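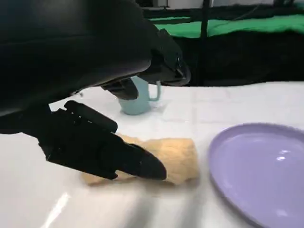
Re: Notgeld set from the Brinkmann sale – which printing?

From: Mbali Coetzee
To: Paper and Tokens list
Date: 05/04/2024

Frauke Kohlhase wrote:

> I have now been through the Brinkmann lots and there are two things
> I can't settle. The first is the 50 pfennig note in lot 137. The
> catalog calls it a first printing, but the serial number is in the
> thinner type and the paper feels wrong to me. The second is the box
> of zinc tokens. The seller says 1,553 pieces were struck and I would
> like to know where that number comes from. Has anyone on the list
> handled either of these? I'm also trying to decide if the notes
> should stay in the old album or be moved to sleeves.

Frauke,

I have two of the 50 pfennig notes, one from each printing, and I got them out last night to compare.

On the first printing the serial number has a heavy numeral with a flat top on the 5. On the second it is thinner and the top of the 5 curves up a little at the right. If yours has the thin type, I would call it second printing whatever the catalog says. The watermark is the better test. Hold it up to a lamp with the front facing you. The first printing has a wave pattern that runs side to side, and on the second it runs top to bottom. The paper of the second is also smoother on the back, so your fingers may be right.

The difference in value is not large for a circulated note. In uncirculated condition it matters, and I would write to the auction house before the return period runs out. They changed a description for me last November without any argument, but I did send scans of both sides next to a known first printing. I can send you scans of mine if you want to do the same.

On the zinc tokens, I think the 1,553 comes from the old Fonier price list. It gives that number in the notes at the back, with no source. I have never seen a delivery record or an invoice from the maker. It could be the number delivered, or the number left after the town called the rest in. I would not repeat it as a mintage without saying where it was printed. My copy of the list is missing the last 2 pages, so if anyone has a complete one, please check if there is a footnote.

Zinc is also hard to store. Keep the tokens dry and away from the oak cabinet if you still use it, and don't dip them in anything. The white powder on one of mine came off with a soft brush – it left a dull patch, but it has not come back.

As for the album, I would move the notes. If the pages are the soft, clear kind that smell when you open them, move them this week. I use Clokix sleeves in the banknote size and they fit everything except the large 5 mark note, which needs the next size up. Keep the old album pages that have handwriting on them. The previous owner's notes on where he bought things may be the only record there is.

I still need the 10 pfennig from the same set, second printing, any condition above torn. I have a spare 25 to trade.

Mbali

P.S. The Sivulent index has the two printings under the wrong numbers. I wrote to them and they said it would be fixed in the next update.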